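Home | Forums | Snacks & Sweets | Log in
Print this page | E-mail this thread

Snack box night!! What do you open first?

clodholm_kit
Unpacked on the bed again (I know, crumbs) and I am so happy with this one! The box is full, and I went straight for the cheese balls.
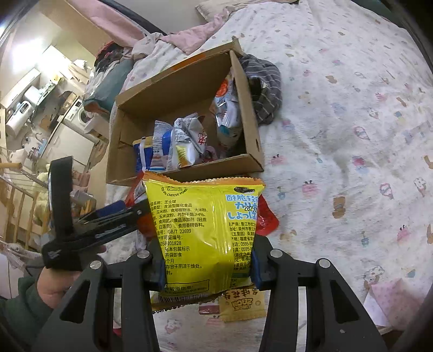

Cheese balls, 芝士球, with the rest of the box behind

Corn flour and rice flour both in the ingredients, so I'm hoping for a really light crunch.

ulard5
Cheese balls first is a mistake! Everything after them tastes of cheese. Start with something plain.

clodholm_kit
No way, you eat the best one while you're hungry.

Gusevbridge_Jo
With Kit on this. But get that box off the sheets, the little cakes and ice creams on them are too cute for orange dust.

ulard5
Fine, but save the small yellow packet for last and tell us what it is.

Comments (2)
popcornmoth: Now I want cheese balls at 9 in the morning.
salt_and_szenasi: Team plain first. Sorry Kit!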